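Home | Notebooks | Cells | Safety | People | Log in

We use cookies to remember which notebook you had open. OK / Settings

Gellance home-tasks bench, shared notebook
June, started writing at 8:40 am

Coffee in hand, and nice to have the room to myself for an hour before everybody piles in. I promised Lucie I'd turn the loose bits of paper on the side of the cabinet into a proper set of house rules for the laundry corner, so today's entry is mostly that, with some grumbling and some numbers mixed in. If you're reading this later and you disagree with something, please write in the margin and put your initials on it. Last month we had two unsigned comments that contradicted each other and I spent far too long working out which one was Ljubica's (it was both, she had changed her mind, fair enough).

Where we stood last night: 216 recorded runs in the basket set, and I've thrown out the ones where the notes don't say which speed limit was loaded. That leaves 175 that I'd be happy to show anybody. I hate losing the others, but a run without its limits written down isn't much good to us when somebody asks what the arm was allowed to do at the time. So, rule one, and I'm making it rule one on purpose: the limits go in the log before the arm is enabled. Type them in by hand. The auto-fill picks up whatever the previous person used, and that's how we got into this.

Rule two is speed. 150 mm per second whenever a person is inside the tape, 300 when everybody is out. Lucie would like a third, slower setting for the last stretch of an approach, near the rim of the basket, and I think she's right, but I'd like to see it as its own named setting so that people don't start sliding the numbers around by feel. She's going to draft something. The Castness controller lets you lock the settings behind a key, and the key lives on the hook by the door, and it should go back on the hook by the door. (I found it in my own jacket on the way home. I know, I know.)

Rule three, the floor, which is the one I care about most this week. The corner by the washing machine is tight, and cables are still running over the floor there, toward the basket and under the arm. 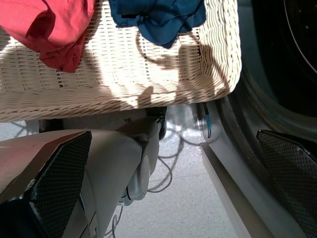
I'd like every cord either clipped to the wall side or up on the overhead hanger before the first move of the day. If it can't be either, it gets a strip of the wide tape over it and a line in the log saying it's there. Ljubica made the good point that tape on its own only solves the tripping problem and does nothing about a finger hooking a loop on a low approach, so the low approaches stay off the list until the cords are up. I've crossed them off on the whiteboard. Please don't uncross them because the afternoon is going slowly!

While I'm at it, sleeves and trouser legs hanging over the rim. We go back and forth on this one. For a realistic set you want the clothes spilling over the edge the way they do in anybody's house, and for a repeatable set you want them tucked in. My proposal is that both are allowed but the start sheet has to say "over" or "in," and that nobody fixes the clothes by hand halfway through a run. If something looks wrong, stop, open the gate, fix it, start a new run with a new number. I've been guilty of the quick tuck myself and it makes the footage useless, besides putting my hand between two pads, which I'd tell off a visitor for.

9:50, Ljubica in, kettle on again. She read the above and wants it noted that the stop button on the long lead should be held by the person watching, and that "on the table within reach" doesn't count. Agreed, and that's rule four. She also wants two people for anything breakable. I was going to leave that for the kitchen set, but since the glass and the laundry have ended up in the same corner I think it belongs here as well.

On glass, then. Our old sheet from the Gremine bench says plastic stand-ins only until a grasp has passed ten times in a row, and I'd keep that word for word. Clear things are hard on the depth readings, and the arm can be very sure of itself about an edge that isn't where it thinks. After that, real glass is fine with something soft under it, low down, glasses on for everybody in the room and not only for whoever is running the arm. 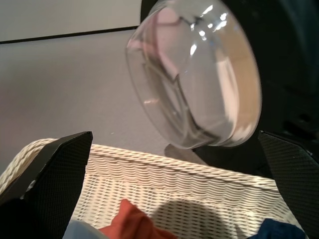 I want a height limit too, and I haven't settled on one. Lucie suggests the rim of the basket plus a hand's width, which is easy to check by eye and doesn't need the ruler out. Ljubica would rather have a number, because hands differ, and she held hers up next to mine to prove it. We'll try the number first. I'll measure from the floor this afternoon and write it on the basket card.

Breakage: dustpan and the stiff brush are in the bottom drawer, pads come off and get wiped and looked over under the lamp, and the clothes that were underneath get bagged and thrown away. Don't shake them out. I've had a sliver in my thumb from a different job years ago and I'd wish it on none of you.

Pad check, while the lamp is out. Look along the edges and at the corners, where they scuff first. Scuffed is all right. Lifting is not, and a lifting pad means the arm is off until it's changed. Spares are in the MacDonald box, second shelf, and the box is nearly down to the bottom, so whoever takes the last pair orders more.

Still to do: typed version for the cabinet door, new start sheet with the over/in box, ask Lucie about the name for the slow setting, overhead hanger needs a second hook.

Page last updated: June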